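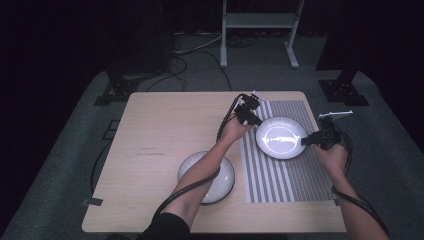 Hand-held grippers at the table, with the plate on its striped placemat and the bowl to the left.

Farneck Table Group – minutes of the upkeep meeting, January 13, 2019

Zainab Edet chaired and thanked everyone for making the drive out to Flarnarstead in such miserable weather. The June minutes were accepted with one spelling fixed.

Gripper cables. We had a good long talk about these, as we always seem to. Tijani has seen the left cable tug at the wrist when the arm is stretched well out over the table, and would like a longer lead with a soft clip near the elbow. Zainab was happy to try it on one side first – the right stays as it is until we know how the left behaves. Baston will order the lead and keep the cost under $100.

Jaws. Both pairs are to be wiped down and checked for play every 3000 closings. The log had fallen behind, so Tijani kindly offered to bring it up to date and to write the next check on the inside cover where we'll all see it.

Plate and bowl. Baston asked whether a duller plate could be found, as the shine in the middle is a bother under the lights. Agreed to look at a grey one. The placemat stays, and so does its colour.

Floor. The cables between the table and the white stand are to be gathered up and tied before the next session. Zainab will bring the ties, and has asked that the knots be left to her.

Carried over: spare screws for the jaws, item 9 on the old list.

Meeting closed with tea and a very welcome lemon loaf.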